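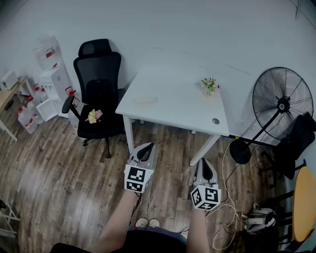

Attachment 1: small room, desk and water corner, before any changes

From: Paula Rusu
To: fit-out list
Date: 4/6/25
Subject: Re: [fit-out] Small room: desk position, water dispenser, fan

Replies inline. I have trimmed Grigore's message to the parts that still need a decision. The photo covers the desk, the chair, the fan and the left wall with the dispenser. It does not cover the door side, so the door clearance still has to be taken from the drawing.

Grigore Vasiliu wrote:

> 1. I would turn the desk so that its long side is against the wall. As it
> stands it takes up the middle of the room and you have to go around it to
> get to anything.

Agreed in principle, with one condition. The grommet is round, gray and set into the front right portion of the top. If the desk is turned, the grommet has to end up on the side nearest the floor outlet, or the monitor cable will run across the top to reach it. Please check this on the drawing before anyone lifts the desk. The legs are thin and I do not want it dragged across the laminate. Two people, one at each end, lift and set down.

If it cannot be turned with the grommet on the correct side, leave it where it is. I am not in favor of drilling a second hole. The Steltska tops are hollow between the edge strips, and a hole cut in the wrong place has nothing around it to hold the sleeve.

> 2. The dispenser should go out in the corridor. It is the only thing in
> there that people from other rooms need.

Not agreed. The corridor is 1,107 mm wide at the narrowest point and the building rules require 900 mm clear. The dispenser is a good deal deeper than the difference. Even with its back flat to the wall it would put us under the limit.

The left wall is the right place for it. What needs to change is the floor in front. There are three clear bottles with red labels and handles standing on the floor around the dispenser, and the white crate is leaning near the base. Anyone filling a glass has to stand clear of all that. Proposal:

– Handled bottles go on the lower shelf in the supply closet, one kept in the room at most.
– Crate goes back to the closet and stays there between deliveries.
– Nothing on the floor directly in front of the taps.

The large jug on top is a separate question. Full jugs should be stored at floor level and changed by two people. Adi has the delivery schedule and can say how many we need to hold.

> 3. Does the side table have to stay? It only has the one appliance on it.

Yes, for now. It is the light one with the pale top, against the wall past the dispenser. The white appliance needs a surface, and I would sooner have it there than on the desk. The legs are thin on that table too, so no jugs on it under any circumstances. I do not have a load rating for it. If Rodica can find the Mesis delivery sheet, please post the figure to the list.

One point for whoever does the electrical check: the appliance and the dispenser should not share an extension lead. If there is only one outlet on that wall, the dispenser gets it and the table moves.

> 4. Fan: can we get rid of it? The pedestal model is large for a room
> that size.

It is large, I agree. The base is round and takes a fair amount of floor for what it does. My objection is to doing this now. The ventilation work is not due until October, and the room has no other air movement that I know of. Keep the fan to the right of the desk until then. Once the desk has been turned, the fan can move into the corner, provided the guard clears the wall by a hand's width and the cord does not cross the path to the chair.

Jozef asked off list whether a Stondach wall unit would fit in place of the pedestal. Possibly. The wall is white-painted board, and I have not found out what is behind it. I would want that answered before a bracket goes up.

> 5. The chair is fine, I would keep it.

Agreed. Mesh back, headrest, five-star base, nothing wrong with it that I have been told of. Two remarks. The casters should be checked against the floor: hard casters mark laminate, and we have already had this problem in the Imrie room. If they are hard, replace them with the soft type or put down a mat. Second, the chair is at the left of the desk at the moment, between the desk and the dispenser side. With the desk turned it needs enough space behind it to roll back without hitting the bottles, which is another argument for clearing them.

Also, please take personal items off the seat before the chair is moved. There is something small in yellow and pink on it.

> 6. Desktop: clear everything before the move?

Yes. That means the potted plant and the long thin item near the left front edge. The plant can go back afterward, near the right-center as now, or further back if the monitor needs the space. Keep it away from the grommet so that water does not run down onto the cables.

Open items:

– Grommet side against outlet position: Grigore
– Jug count and delivery interval: Adi Raju
– Table load rating: Rodica Stanciu
– Wall construction behind the fan position: Jozef Verbeke
– Caster type: me

The drawing is sheet 74 in the shared folder, revision 2. Revision 1 shows the door swinging the wrong way and should not be used for clearances.

Paula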